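## 4 Montage der Wandleiste und Inbetriebnahme

Dieser Abschnitt gilt für das Wandregalsystem Kuvmont in der Ausführung mit Massivholzböden. Die Arbeiten lassen sich allein ausführen, ab einer Leistenlänge von 1.000 mm sind zwei Personen erforderlich.

### 4.1 Vor dem Beginn

Lassen Sie Leisten und Böden mindestens einen Tag im Aufstellraum liegen, flach und ohne Folie. Holz, das aus einem kalten Lager kommt, kann sich nach der Montage noch verziehen.

Prüfen Sie den Untergrund:

- Beton und Vollziegel: beiliegende Dübel verwenden.
- Lochziegel: Langdübel verwenden (nicht im Lieferumfang).
- Gipskarton: Hohlraumdübel verwenden, Belastung siehe 4.4.

**ACHTUNG:** Im Bohrbereich können Strom- und Wasserleitungen verlaufen. Suchen Sie die Wand vor dem ersten Bohrloch mit einem Leitungssucher ab, auch senkrecht über und unter Steckdosen.

### 4.2 Leiste anbringen

1. Höhe der Leistenoberkante an der Wand anzeichnen.
2. Linie mit der Wasserwaage über die ganze Länge ziehen. Nicht vom Fußboden aus messen — Böden in Altbauten liegen selten waagerecht.
3. Leiste anhalten und die Bohrlöcher durch die vorgebohrten Öffnungen anzeichnen. Der Lochabstand beträgt 437 mm.
4. Löcher bohren und den Bohrstaub absaugen.
5. Dübel bündig einsetzen. Steht ein Dübel vor, das Loch nachbohren und den Dübel nicht mit Gewalt einschlagen.
6. Leiste mit den mittleren Schrauben anheften, ausrichten, dann alle Schrauben von der Mitte nach außen festziehen.

Unebene Wände werden mit Holzplättchen hinterfüttert. Bei Spalten über 7 mm reicht ein einzelnes Plättchen nicht aus. Setzen Sie zwei flach aneinander und wählen Sie das hintere etwas länger, damit es sich beim Ausrichten noch greifen lässt. Überstände erst nach dem endgültigen Festziehen absägen.
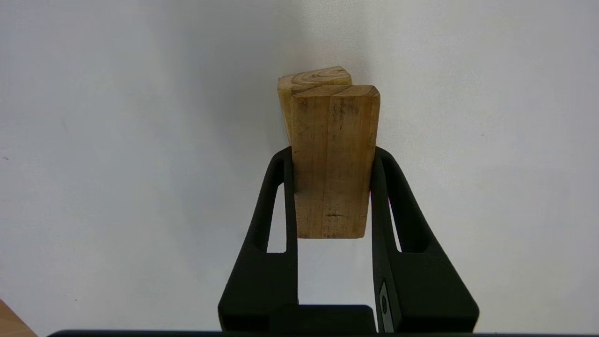
*Cherkaoui*

Kiefer eignet sich zum Hinterfüttern gut, sie gibt unter Druck leicht nach und reißt bei Schraubenlöchern nahe der Kante seltener als Buche. Die Plättchen immer direkt neben einer Schraube einsetzen. Zwischen zwei Schrauben haben sie keine Wirkung und können die Leiste nach vorn drücken.

**Hinweis:** Keine Pappe und keinen Schaumstoff verwenden. Beides setzt sich unter Last, und die Leiste kippt nach einigen Monaten ab.

### 4.3 Böden einhängen

1. Träger von oben in die Nut der Leiste einführen, bis sie hörbar einrasten.
2. Boden auflegen und nach hinten bis zum Anschlag schieben.
3. Von unten mit je einer Schraube pro Träger sichern. Von Hand anziehen, kein Akkuschrauber.
4. Boden mit der Wasserwaage in beiden Richtungen prüfen. Korrekturen erfolgen an der Stellschraube des Trägers, eine Vierteldrehung genügt meistens.

Zwischen Bodenende und angrenzender Seitenwand muss ein Spalt frei bleiben. Er darf nicht mit Silikon oder Acryl verschlossen werden.

### 4.4 Belastung

Die Werte auf dem Typenschild gelten für Beton und Vollziegel bei gleichmäßig verteilter Last. In Gipskarton ist nur die Hälfte zulässig. Schwere Gegenstände gehören über einen Träger. Böden ab 500 mm Tiefe benötigen den verstärkten Träger Sesmont. Ältere Träger der Reihe Zarkness passen zwar in die Nut, sind für diese Tiefe aber nicht freigegeben.

### 4.5 Nachziehen und Pflege

Schrauben nach etwa 7 Wochen nachziehen, danach einmal im Jahr, am besten im September vor Beginn der Heizperiode. Geölte Böden mit einem nebelfeuchten Tuch abwischen und in Faserrichtung trockenreiben. Keine Scheuermittel und keine Mikrofasertücher verwenden.

Bei Knackgeräuschen zuerst den Sitz der Träger prüfen (siehe 4.3, Schritt 1).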